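16 Apr 2018

Slept until nine, drank my tea by the window and answered two letters from home. After that I wanted to write down my thoughts on the new Drarkia album before they disappear, as they always do when I wait until evening.
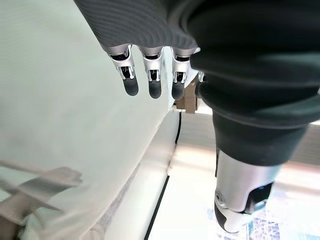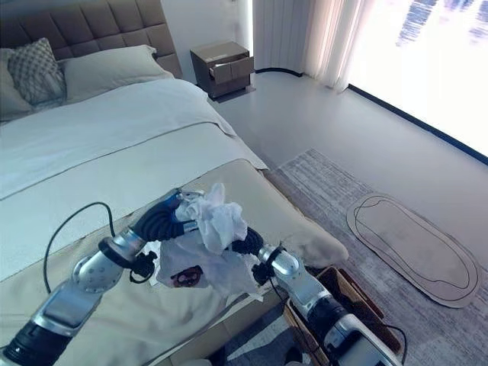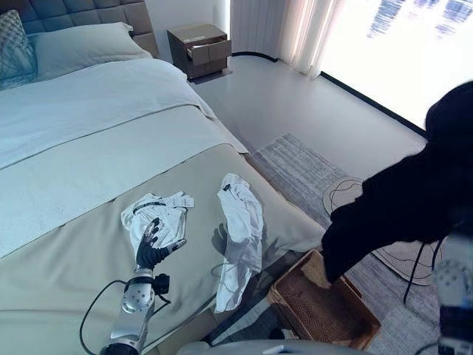
I have listened to "Holilell" four times now, two times with headphones. It is 40 minutes long and has only six songs, so each one takes its time. On the first record they played everything very clean, with a drum machine and one cold keyboard, and I liked it for this reason. Now there is a real cello, and the singing is much closer to the ear. The third song, "Bashir," begins with a noise of cloth, crumpled and white in my mind like the one held between the two grippers over the bed, and then the bass comes in so low that my cup was moving on the shelf. I played this beginning again and again. The words I understand only in part. I think he sings "I left the lamp," but it could be "I left the land," and the booklet has no lyrics.

The last song is too long for me. It repeats the same four chords and I was waiting for a change which did not come.

In January I saw them at Standus, when they played two of these songs without names. I paid 21 for the ticket and stood very near to the left speaker, a mistake I will not make again. The vinyl costs 26 at the shop by the station. I will wait for the end of the month.

Must still copy the old cassettes and return the cable I borrowed.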